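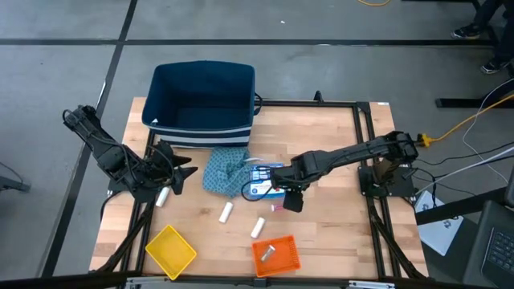

Volume 6, page 416

Sorting the Small Stuff: What I Learned from One Messy Table

My project for the Lindsay home organization course was supposed to be about closets. I had a whole plan for closets! Then I spent a weekend trying to find a charger in my own apartment, went through every drawer I own, and decided that closets are fine and it's the little things that make people crazy. So I switched topics in May, which my instructor was nice about, and this report is on tabletop clutter and how to put it away using only a few open containers.

The question I started with was pretty simple. If you have a mix of small things and soft things on one table, how few containers can you get away with before the whole system stops making sense? I read through the Genow workbook on household storage (all 430 pages of it, and yes, the chapter on spice racks is as long as you'd think) and it says to give every category its own labeled box. That sounds great until you live in a small place. I wanted to try it with one big bin and two little trays, one yellow and one orange.

I picked the things on the table because they don't belong together. There's a light blue cloth with a darker pattern, a blue first aid kit with a red cross on its label, some white cylinders and some small metallic-looking ones. Soft, boxy, and rolly, basically. The rolly ones were the reason I wanted trays with sides in the first place, since my kitchen table at home slopes a little and I've chased a lot of batteries across the linoleum.

My rules went like this. The navy fabric bin stays at the back of the table and takes the cloth. White cylinders go in the yellow tray. Metallic ones go in the orange tray. The first aid kit I left without a home on purpose, because I wanted to see where it felt natural to put it, and I changed my mind on that more than on anything else in the project.

The first thing I noticed is that color does more work than labels. I had made up some nice printed tags (Zuvavero makes a sheet that peels off clean, and I used up most of a pack) and then I never looked at them once. Yellow tray, white things. Orange tray, metal things. After a couple of minutes I just knew. I think that's partly that the trays are shallow, so you can see right into them from anywhere you'd be standing. The deep bin is the opposite. Whatever goes in there disappears, and that's fine for one cloth but I wouldn't want to go digging for a battery in it.

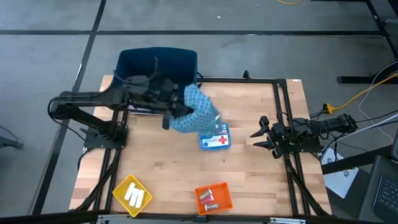 The cloth was the hardest thing to write rules for. I said "cloth goes in the bin," but what counts as in? If half of it is hanging over the front, is it put away? I went back and forth on this and finally wrote down that a soft thing is away when nothing of it touches the table. It's a picky rule, but a draped cloth hides whatever is under it, and small flat things like a first aid kit are just the kind of thing you don't want to lose that way. Folding first would make it easier. I didn't make folding part of the method, though, as I know myself and I would not keep that up at home.

The order you do things in matters too. My first plan said to start with the small pieces because they're fussy and I like getting fussy things over with. I ended up recommending the cloth first – it takes up the most room and once it's off the table you can see what you've got. The Nosine storage guide says the same thing about laundry and toys, big and floppy before small and hard, and I probably could have saved myself some trouble by reading that part earlier.

About the first aid kit. I tried writing it into the big bin (too deep, and you want that thing fast), then into the orange tray (it would sit on top of the metal pieces and block them). What I settled on is that it should stay out in the open, near the middle or the back, in the same spot every time. My instructor's comment on the draft was that this is cheating. Maybe so! But a first aid kit that's easy to grab seems more useful to me than one that's neatly put away, and I kept it in the final version.

If I did this over I'd use a third tray, something long and narrow for the odds and ends that don't match either group. There's always going to be some little pink cap or whatever that has no category, and with my rules it just stays on the table. I'd also like to try the same containers with kitchen stuff, clothespins and bag clips and those twist ties that multiply in the drawer. I've already moved a couple of trays into my hallway at home, one for keys and one for batteries, and the charger lives in the battery one for now.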